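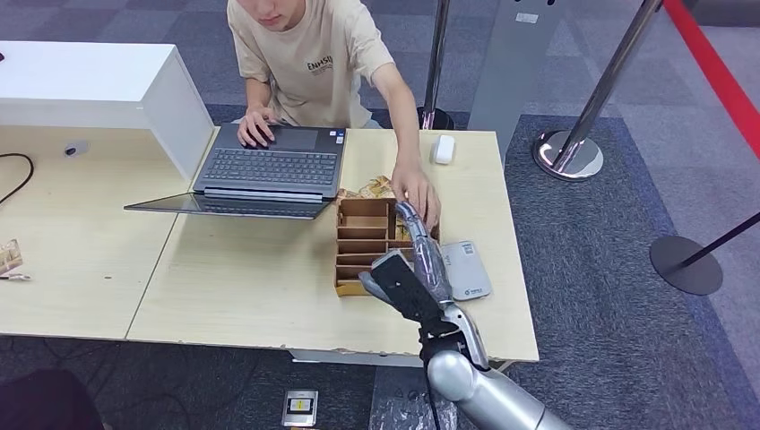
From: Nuanchan Wannasri
To: manipulation list
Subject: Re: Cotow results with a person at the table

> We ran Cotow on the divided cardboard box with someone working across the table. Over 235 trials the policy reached the right compartment 80 percent of the time, against 50 for Coslow. We take this as evidence that it handles a shared workspace.

I'm not there yet. How many of the 235 had a human hand at the box while the finger was going into a slot? If the person was mostly typing, you measured reaching into a box with company nearby.

Also, the August draft gives 75 for Cotow on what looks like the same split. Did the trials change, or the scoring? Trajkovski asked this last month and I never saw a reply.

And "reached" is doing a lot of work. A fingertip in the compartment is easy to score — getting a part out without dragging the partition along is what Drarby has to do, and I'd want that number separately.

Could you post the per-trial log, with hand position if you have it? Failures too, please.

Nuanchan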